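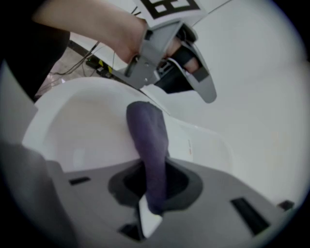

Household Robotics and Society
Unit 4 Handout: Can a Machine Do the Bathroom Yet?
Instructor: Davina Morrison

Purpose of this unit

In the previous unit we looked at machines that do one chore in one way, such as the robot vacuum and the dishwasher. This unit considers chores that call for a pair of hands. Cleaning and tidying a bathroom is the main case. Students should read the handout before the lecture and bring written answers to the discussion questions at the end.

1. Why the bathroom is a hard room

Bathrooms are small, and the fixtures in them are curved and glossy. A shiny white surface gives a camera very little to hold on to, and a white wall behind a white bowl makes matters worse. A machine on wheels may fit through the door and still be unable to turn once inside.

The items handled there are also difficult. A mug keeps its shape when it is picked up. A cloth does not. It folds, sags, and hides parts of itself, so the machine must keep judging where the edge has gone. Bags and pouches raise the same problem, and a loose cord adds a second one, as it can catch on whatever is nearby.

2. Learning from people with grippers

One common way to teach these chores is to have a person carry them out while holding the same type of gripper a robot would use. Cameras record the work, and the recordings are used to train a control program. The person can no longer rely on fingertips and must do everything with two stiff fingers on each side. Marker patterns attached to a gripper help software work out its position in the room. 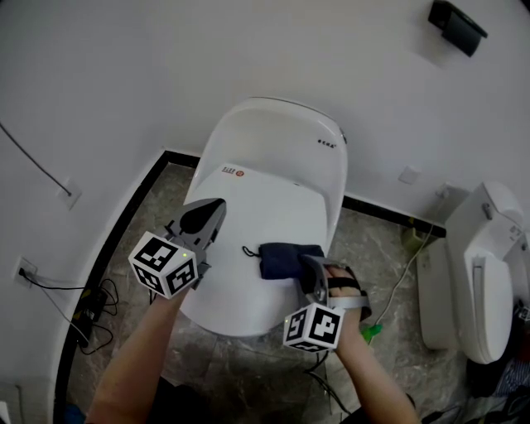

Figure 1. Two handheld grippers with marker cubes at a toilet. The right gripper presses on a navy drawstring pouch lying on the seat cover.

Students should note how much the person still supplies: the choice of where to stand, how hard to press, and when to stop. A recording captures the motion well. It captures the reasons for the motion poorly, and force is often not recorded at all.

3. Class case: the Clellby exercise

For the course we use a planning exercise set in Clellby, a residential building with 12 shared bathrooms. The building manager has two offers. Nurorard proposes a two-armed machine trained on 300 recorded demonstrations. Bittencourt proposes a single-armed machine that wipes seats and rims only and leaves all other work to the cleaning staff.

The exercise packet gives the floor plan, the cleaning schedule, and both proposals. Neither proposal states what happens when an item has been left on a fixture. Groups should decide what they would ask each company before a trial begins.

4. Where matters stand

For the purposes of this course, a chore counts as "done" when a machine can finish it in a room it has not seen before, without a person standing by. Wiping a flat counter in a known room is within reach. Wiping a curved rim, moving a soft item out of the way first, and keeping a used cloth away from clean surfaces is a much longer task, and an error early on spoils the steps that follow. Hygiene also sets a stricter standard than neatness. A rim may look clean to a camera and still need work.

Discussion questions

Which steps in cleaning a toilet depend on touch more than sight?
Should a machine move a resident's belongings in order to clean beneath them?
What would you accept as proof that a bathroom had been cleaned properly?

Reading: Grostard course packet, chapter 2. Written answers should be no longer than one page.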